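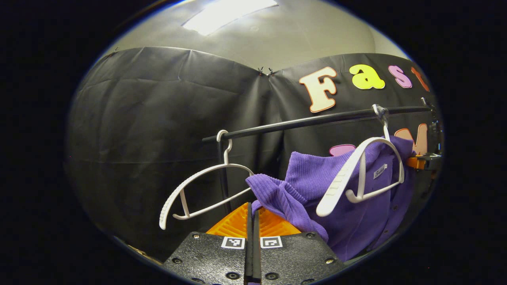
# About Jemia

Hello and welcome! Jemia is a small website for people who love television shows from other countries and want some friendly help deciding what to watch next. We write about dramas, game shows, cooking contests, travel series and the odd cartoon, and we try to do it the way you would tell a friend over lunch, with plenty of opinions and no spoilers unless we warn you first.

## How we got started

Jemia began as a list passed between 4 friends who were forever asking each other what was good. One of us was deep into Vietnamese family dramas, another would watch any singing contest ever made, and the list kept growing until it was too long to read on a phone. We moved it to a plain little web page one July, mostly for our own use, and then strangers started writing in to ask why their favorite show wasn't on it (fair enough!). We have now covered more than 900 episodes, and the list of shows we still want to get to is longer than ever.

## What you'll find on the site

Most of our pages are reviews and episode guides. A review goes up once we have watched at least four episodes, as plenty of good shows have a slow first hour and we would hate to scare you off too soon. Episode guides come out as we watch, so some are finished and some are a bit behind – please be patient with us on the very long ones.

We also have two regular columns. **Flemer** is where we write about older shows that slipped by without much notice, and it tends to be the one that brings in the longest emails. **Trình** is all about shows from Vietnam, with notes on the food, the holidays and the family titles that subtitles often leave out. If you have ever wondered why everyone at the dinner table is called something different by each person, start there.

## Erex, our newsletter

Erex goes out every month and has our new reviews, a short list of what we're watching, and a letter or two from readers. It's free, and you can leave whenever you like with the link at the foot of each issue.

## How we choose shows

We pick what we feel like watching, and we pay for our own subscriptions. Studios do sometimes send us early episodes, and when they do we say so at the top of the review. We don't give stars or scores. We tried them for a while and spent more time arguing over half a star than writing!

## Say hello

We love hearing from readers, even the ones who think we were far too hard on the ending of a certain hospital drama. Use the contact form to suggest a show, point out a mistake or ask us anything. Replies can take a week or so in the busy seasons, but we do read every message.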